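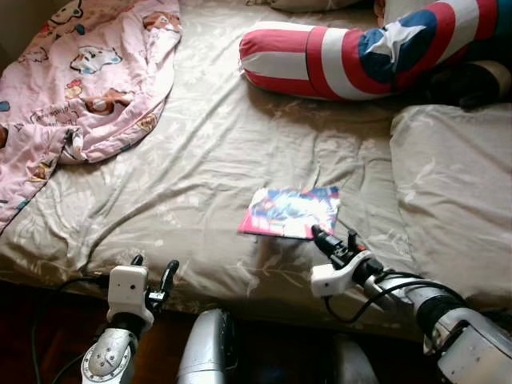

4. Price and room condition in small guesthouses

4.1 Sample and setting

The second part of the study looks at how guests in low-priced guesthouses judge the state of their room against what they paid. We worked in Jonholm, a coastal town with a short summer season and a large stock of family-run lodgings. The local register listed 387 guesthouses with fewer than ten rooms. We wrote to all of them in July and 234 agreed to hand out our form. Figure 3 shows a bed with a patterned sheet and a pink blanket.

Forms were left in the rooms and returned in a sealed envelope at the front desk. After removing blank and unreadable forms we had 1,818 usable replies. The form asked for the nightly price as the guest remembered it, the way the room was booked, and a score from one to seven for cleanliness, quiet, bedding, bathroom and welcome. A final open question asked what the guest would change.

Prices were checked against the rates supplied by the owners. Where the two differed by more than a fifth we used the owner's figure. Most of the gaps came from guests who gave a price for the whole stay, and a smaller number from guests who had left out the town's visitor charge.

4.2 Results

Price had a weak link with the overall score. Guests who paid the lowest rates were slightly less content than those in the middle band, but the gap closed once quiet was taken into account. Rooms facing the harbour road were cheaper and noisier, and they pulled the average down. In the back rooms of the same houses, guests at the lowest rates gave scores close to those of guests paying much more.

Bedding behaved differently from the other items. A low bedding score went with a low overall score at every price level. The open answers help a little with this. Guests wrote of thin pillows, of mattresses that sagged towards the wall and of too few blankets on cool nights. Colour and pattern were hardly mentioned. Mismatched linen, which several owners had told us they were worried about, came up in only 11 replies, and in four of those the comment was friendly.

The way of booking also mattered. Guests who had telephoned the house gave higher scores for welcome than those who booked through an agency - even where the same person met them at the door. Batista and Robles report a similar pattern for farm stays inland. We cannot say from our data whether the call itself makes the difference, or whether people who telephone are more often returning guests. The form did not ask about earlier visits, and it should have.

4.3 Limits

Owners chose whether to take part, and those with poor rooms may have stayed away. Guests staying a single night returned fewer forms than longer-stay guests. The scores also come from one season in one town, and winter trade in Jonholm is mostly contract workers, who were outside the sample.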